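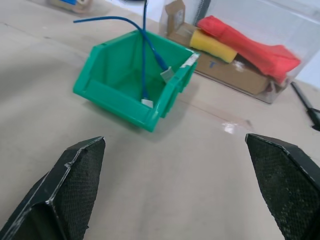
Open Day at Idton: Notes for Anyone Holding a Budget

We went to the Idton open day in September with a spending plan, a tape measure and the firm belief that we were going to look at arms. Two of those survived until lunch.

For readers who missed the spring newsletter: our shop assembles and repacks cable kits for installers. Cords, patch cables, wall plates, little bags of screws. People do all of it by hand, and the owners have set aside money in next year's plan for "some automation," a phrase that has been in the plan for 3 years now and has so far bought us a label printer. I was sent to Idton to come back with something more specific.

Getting in

The building is at the back of an industrial park, past a tile warehouse and a place that sells hot tubs. Sign-in was at 9, the coffee was weak, and everyone got a lanyard in a color that was supposed to mean something. Mine was orange. I believe orange meant "has not bought anything yet," because the sales people found me very quickly.

The morning talk was the usual one. A chart went up, a line on it went up too, and we were told that labor was hard to find. The people in the room who had spent the last year trying to find labor took this well.

The cable bench

The part I had come for was the table where they try out small handling jobs. It's a plain tan tabletop with a green plastic bin on it, the open-fronted kind we own by the shelf-load, down to the worn label peeling off the corner. A blue network cable was draped into it, one plug lying inside near the front wall and the other hanging over the side. I felt right at home. That is what every bin in our kitting room looks like by mid-afternoon.

It's also the job I can't get a straight quote on. A box is a box. A cable is one shape when you write the purchase request and another when the truck arrives. The engineer running the bench was frank about it, more so than the brochure, and said that anyone pricing a cable job should ask to see their own cable in their own bin, and should bring both. I had brought a tape measure.

The gripper they use there has two fingers with dark mesh pads on the inner faces, and the left finger was scuffed pale along its edges. I was glad to see that. Every arm I've been shown at a trade fair has had fingers as clean as a dentist's. Scuffs are a line in the budget, and I asked about that line. Pads are a wear part. Fingers are a slower wear part. Neither was in the base price on the sheet in my folder, and neither was in the quote we got last year from Vamell, which I checked on my phone while standing there.

What the sheet leaves out

Idton put up a slide in the second session that I wish I'd had when I wrote our first request. They took the price of the arm and called it the start of the conversation. After that came the gripper, the mount, the table or stand, guarding if your risk review calls for it, the camera, the software license, the setup days, training, spares, and a row named "site," which turned out to hold all the things your own building does to you. Ours would be the floor. It slopes.

I won't print their numbers, as they asked us not to, but I can tell you how our own plan looks now next to that slide. We had put 80 percent of the money on the arm. The man beside me, from a firm that packs garden hose, looked over at my sheet and made a small noise of sympathy.

Lease, buy or wait

Three finance desks were set up in the hallway, which made it hard to reach the restrooms without discussing terms. My notes from that stretch:

Lombardi will lease the arm and gripper together but not the stand. Wear parts are yours. They want a contract longer than we've ever kept a copier.

Arnell sells outright and will take a trial deposit off the price if you go ahead. The trial is 6 weeks, on your floor, with your people. Their setup days are billed apart from the trial, and you have to ask to be told so.

Vamell had a desk and a bowl of mints. The person who knew about pricing was at another event. I took mints.

Of these, the Arnell trial is the one I've asked the owners to look at. A deposit is money we can explain if it goes nowhere. I'd want to write down beforehand what "goes somewhere" means: how many kits a shift, how many dropped plugs we can stand, who gets called over when it stops. Our label printer had no such page, and we're still arguing over whether it works.

The afternoon

Lunch was wraps. After lunch we got the walk-through of the bigger cells behind the yellow line, where very large arms moved very square objects. It was impressive, and had nothing to do with us. If you run pallets, go, and stand on the left side where you can hear. If you run anything that tangles, you can skip it and get back to the small benches while they're quiet. I wish I had.

I did have a useful ten minutes with one of the setup crew, who told me the cheapest thing most shops can do is sort out how parts arrive. Same bin, same spot, same way around -- before any machine is ordered. We could start on that with shelf tape and some nagging. I've put it in the plan at the cost of the shelf tape.

What I've asked for

A revised line for next year, split into equipment, fitting out, setup and spares, with spares no longer set at zero. A visit to Arnell with 4 of our own kits, including the one with the stiff gray cord that everybody hates. A written answer from Vamell on pads and fingers. And a look at the floor by somebody with a level, which we should have done when we moved in.

The next Idton open day is in spring. Parking is free but fills up by 9, mostly with people from the hot tub place. Bring your own cable.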